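«El planificador casi nunca tiene la culpa»

Vatside es el software con el que Flurier mueve sus brazos de manipulación en interiores domésticos. Lo forman un módulo de percepción, un planificador de agarres y un controlador que corre aparte, en su propio proceso. Hablamos con la ingeniera que coordina el desarrollo en la sala de pruebas de Robles, un cuarto amueblado con estantería, sillas y cortinas. La conversación empezó por la luz. 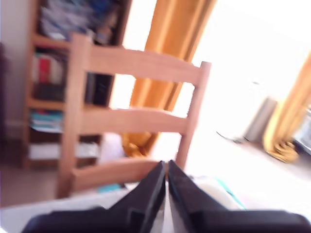
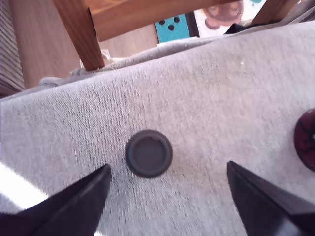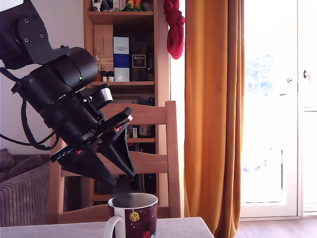
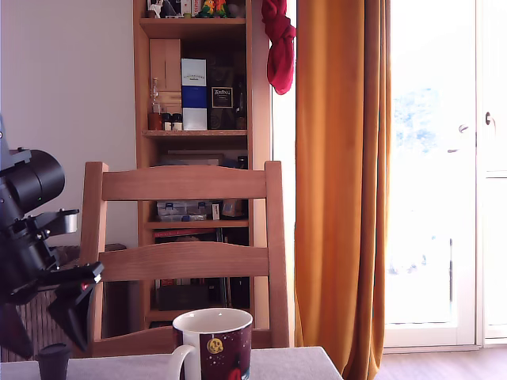
La pinza de dos dedos en la sala de Robles. En las dos últimas fotos, con la taza granate de puntos blancos.

«Cuando llega alguien nuevo al equipo quiere tocar el planificador», cuenta. «Luego mira los registros y ve que el planificador recibió una nube de puntos mala y calculó un agarre razonable para esa nube. El planificador casi nunca tiene la culpa.»

Por eso en Robles no se corren las cortinas del todo ni se ponen focos. La puerta acristalada satura una parte de la imagen y el software tiene que arreglárselas con el resto. La primera versión de Vatside ajustaba la exposición con la media de toda la imagen, y con el cristal a la vista los objetos de la mesa quedaban oscuros. Ahora la exposición se calcula sobre la región donde el planificador espera trabajar. «Son muy pocas líneas de código y nos quitó más fallos que el cambio de red del año anterior», dice.

El mismo módulo descarta fotogramas. Si el brazo se mueve deprisa y la imagen sale borrosa, esa lectura no entra en el mapa. Antes entraban todas con un peso según la nitidez estimada. El resultado era un mapa que se iba ensanchando: el respaldo de una silla acababa ocupando bastante más que la silla. El planificador, que trata las sillas como obstáculos, daba entonces rodeos largos o respondía que no había camino.

Le preguntamos por las tazas, que salen varias veces en la charla. «La taza es cómoda porque tiene asa y tiene borde, o sea que hay varias formas de cogerla. Vatside propone 68 candidatos de agarre y se queda con 7 después de comprobar colisiones. De esos siete elige el que menos obliga a girar la muñeca.» Con el asa hubo un problema concreto. El segmentador la separaba a veces del cuerpo cuando era de otro color, y el planificador veía dos objetos muy juntos. Lo resolvieron en el mapa, uniendo las piezas que comparten contacto en tres vistas seguidas, sin volver a entrenar nada.

Los objetos pequeños sobre tela son otra historia. Una pieza redonda y plana sobre un tejido con arrugas apenas sobresale, y el sensor de profundidad da la misma altura para la pieza que para un pliegue. Aquí el equipo dejó de fiarse de la profundidad. El contorno se saca del color, y la altura se estima después, bajando despacio hasta notar contacto. «Bajar a tientas es lento, pero a mí me vale», dice. «El controlador limita la fuerza y, si toca antes de lo previsto, para y avisa. La tela cede, así que el umbral que usamos en la mesa no sirve. Tenemos dos perfiles y el módulo de percepción elige.»

¿Y si elige mal? «Elige mal a veces. Un mantel sobre una mesa dura le parece tela blanda, y entonces baja más despacio de lo necesario. Preferimos ese error al contrario.»

El controlador corre en un bucle independiente y no espera a nadie. Si el planificador tarda, el brazo mantiene la postura. La separación viene de una mala temporada con la versión anterior, en la que todo compartía proceso y un pico de memoria en la percepción dejaba al brazo sin órdenes nuevas a mitad de trayectoria. Separarlos les llevó desde febrero hasta el verano – más de lo que habían prometido – y obligó a reescribir los mensajes entre módulos.

Buena parte del trabajo diario se hace con Tekier, la herramienta de reproducción que escribieron para uso interno. Tekier guarda las imágenes, el mapa, los candidatos de agarre y las órdenes al brazo con el mismo reloj, y permite repetir un intento con otra versión de cualquier módulo. El archivo tiene 2,044 intentos. Cada cambio en la rama principal se prueba contra todos ellos durante la noche, y a las 10 de la mañana hay un informe con los que han cambiado de resultado, para bien o para mal.

«Lo que no puede hacer Tekier es decirte qué habría pasado después», aclara. «Si la versión nueva habría cogido la taza por otro lado, el registro ya no te sirve a partir de ese punto. Ahí hay que venir a la sala y repetirlo.»

De lo pendiente menciona la calibración entre cámara y brazo, que todavía se lanza a mano, y los objetos transparentes. En la estantería hay una botella de vidrio que por ahora el mapa marca como zona prohibida. Quiere quitar esa marca, aunque antes va la calibración.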